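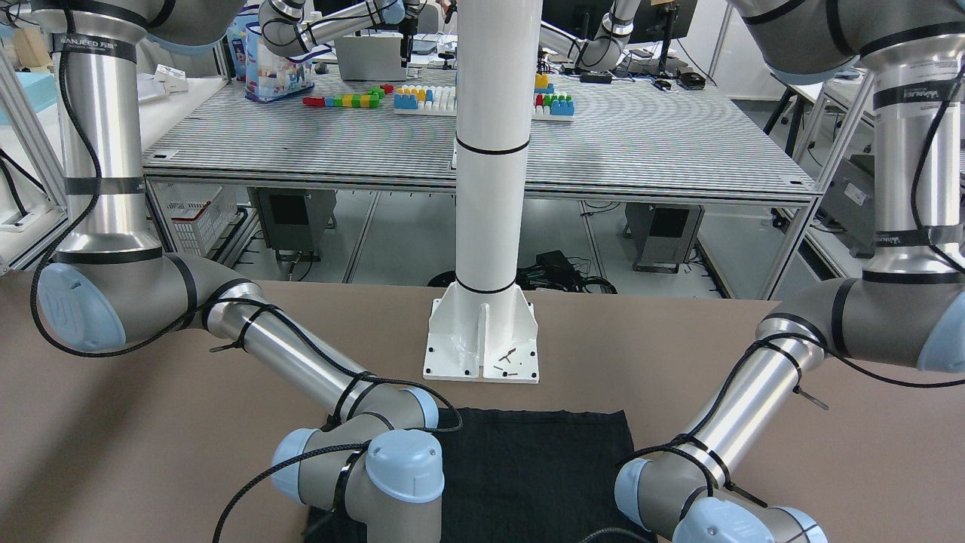

Dark cloth laid flat on the tan table, Salminen Room.

Gurndale Centre for Garment Care
Gallery: Dark Clothing on the Table

The Gurndale Centre for Garment Care provides instruction in the sorting, folding and storing of everyday clothing. Its teaching is given in the Salminen Room, on the ground floor of the Dronitz Building. The present gallery concerns dark clothing, which forms the subject of Part 7 of the course. Light clothing and household linen have galleries of their own.

Black and near-black garments are taught separately. On dark cloth the seams, hems and creases are harder to make out than on pale cloth, and a sleeve lying across the body of a garment may easily be missed. Students who fold a white shirt with confidence often find that the same shirt in black takes them considerably longer.

Laid flat

The cloth in the opening picture has a straight upper edge. A straight edge is the first thing a student is taught to look for or to make, as every later fold is measured against it. It should lie parallel to the far side of the table. Where a garment has no long straight edge of its own, the hem is used, or a line is taken across the shoulders.

The tan surface gives a clear outline to dark cloth. The Centre formerly taught on a dark grey covering and gave it up after the March review, in which students had remarked that they were unable to tell the edge of a black garment from the table beneath it.

Before any fold is made, the flat of the hand is passed from the middle of the cloth outwards. The cloth should be eased and never pulled. Knitted fabrics in particular will stretch along one side if drawn by a corner, and the finished fold will then be uneven however carefully the rest is done.

In a heap

The black garment in the second picture lies bunched near the middle of the table, with a small blue tag or label showing near its lower right corner. Folds and creases run across the whole of it. A young man in a light grey hooded sweatshirt is seated beyond, at a white desk on which there is a black thermos bottle with a silver cap.

A heaped garment presents the student with a different task from a flat one. Its type cannot always be told at first sight: a shirt and a light jacket may look much the same when bunched. Students are asked to find a fixed point before lifting anything. A label is useful for this purpose, and so are a collar, a cuff or the end of a zip. A coloured label on black cloth is of particular help, although its position differs from one maker to another and it should not be taken as proof of where the neck or side seam lies.
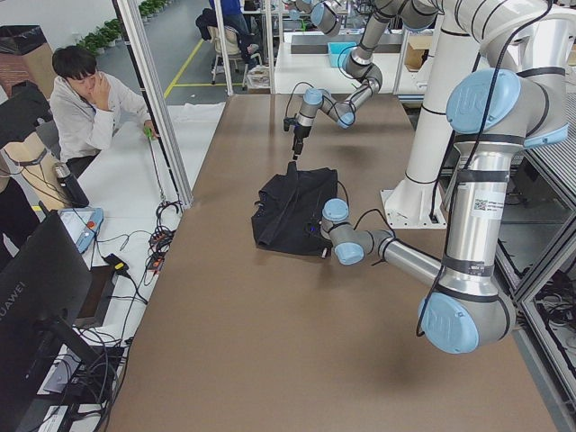 Opening out a heaped garment

The method set out below is the one taught in Part 7. It may be used at home on any table large enough to take the garment at full width.

1. Find a fixed point, such as a label, collar or cuff, and hold the cloth beside it.
2. Lift gently until the upper layers fall away. Do not shake dark clothing over the table, as lint will settle on it again.
3. Find a second point on the same edge. With a shirt this will normally be the other shoulder.
4. Lower the garment with the hem towards you and let the cloth meet the surface gradually.
5. Draw out each sleeve to the side and check that neither has turned inside itself.
6. Smooth from the middle outwards, and straighten the upper edge.

Students should expect to repeat the third step. If the second point proves to be on the wrong side of the garment, it is quicker to put the whole piece down and begin again than to turn it in the air.

Folding and stacking

Once the garment is flat, the sides are brought in towards the centre and the sleeves laid back along the body. The lower part is then folded up, once for a thick garment and twice for a thin one. The Centre teaches a finished width of 30 centimetres for adult shirts, which suits the shelves of the Salminen Room and most household drawers. Children's clothing is folded to a width of 14 centimetres.

Dark items are stacked with the folded edge facing outwards. Where several black garments are kept together, a slip of card bearing the type and size may be placed between them. Pieces of different weights should not share a stack, as the heavier ones will mark the lighter.

Lint and surface care

The table is to be wiped before dark clothing is placed upon it. A barely damp cloth is sufficient, and the surface must be left to dry fully. Adhesive rollers may be used on woven fabrics but are not recommended for loose knits. Students are reminded that towels and fleece should be folded at the end of a session, after all dark items have been put away.

Drinks are to be kept in closed containers and away from the folding surface.

Course materials

The printed handbook for the course, Prokon Folding Notes, is held at the reception desk in the Dronitz Building under shelf number 1629. It contains the diagrams for each part, together with a table of finished widths. Copies may be consulted on the premises and are not lent out. A large-print edition is available on request.

Persons wishing to attend Part 7 should have completed the introductory part on flat linen or be able to show equivalent experience. Each student is asked to bring one long-sleeved garment in black or navy, clean and free of pins. Clothing with loose beading or sequins is unsuitable.

Use of the pictures

The pictures in this gallery may be reproduced for teaching purposes, provided that the Centre is named. Requests for any other use should be made in writing to the reception desk.

Last updated: June 1, 2018

Contact the Centre | Copyright Gurndale Centre for Garment Care | Back to top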